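Kids' Pages > Science Corner > Robots Up Close

A Robot With an Eye on Its Wrist

What would the world look like if your eyes were on your wrist? Try it in your head for a second. Every time you reached for a cookie, your view would zoom in on the cookie. Every time you scratched your nose, you'd get a huge close-up of your own nostrils!

Some robots really do see that way, and last October I got to meet one. The robotics workshop in Urham had its open day, and I went along with my notebook and far too many questions. The robot there is an arm called Adugna. It has a gripper where you have a hand, and a small camera near the gripper.

Hrefna Ásgeirsdóttir works with Adugna, and she let us stand next to her screen, where you can watch what the wrist camera is seeing. I thought it would be like watching a movie. It's much weirder than that! When the arm turns, the whole picture turns with it. Walls lean over. Corners slide sideways. A boy next to me had to hold on to the table — he said his stomach thought he was on a boat.

Sometimes there is hardly anything to look at. The camera might be facing plain gray panels, with a thin dark line where one meets the next and a tiny dot of green light. The black shape poking up from the bottom is part of the gripper.
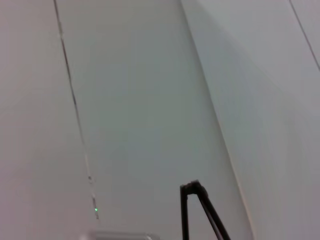 Why is everything tilted?

Hold your hand out flat, like you're about to shake hands with someone. Now twist it so your thumb points at the floor. The room didn't move, did it? But if your eye had been on your wrist, the room would have seemed to spin halfway over.

Your brain is very good at keeping the world the right way up. A robot has to work it out with math. It has sensors in its joints that measure how far each one has bent, and the computer adds up all those bends to figure out which way the camera is pointing. Then a slanted line on the screen can be understood as a straight edge seen from a funny angle.

How does it learn?

By practicing, just like you did with your shoelaces. Heiðrún Toft, who was running the demonstration, told us Adugna had done 82 practice runs that week. She is hoping to reach 1000. During each run the computer saves pictures from the camera along with a record of how the arm moved. One girl asked if the robot ever gets bored. Heiðrún said no, but she does!

Try it at home

You need 2 people, a paper tube and a plastic cup. Hold the tube against one eye and close the other eye. Look only through the tube and try to pick up the cup. Then have your partner move the cup while you aren't looking, and try again. It's a lot harder than it sounds, and my own best time was terrible.

Contact the Science Corner | © 2025 Grunongate Kids' Pages | Back to top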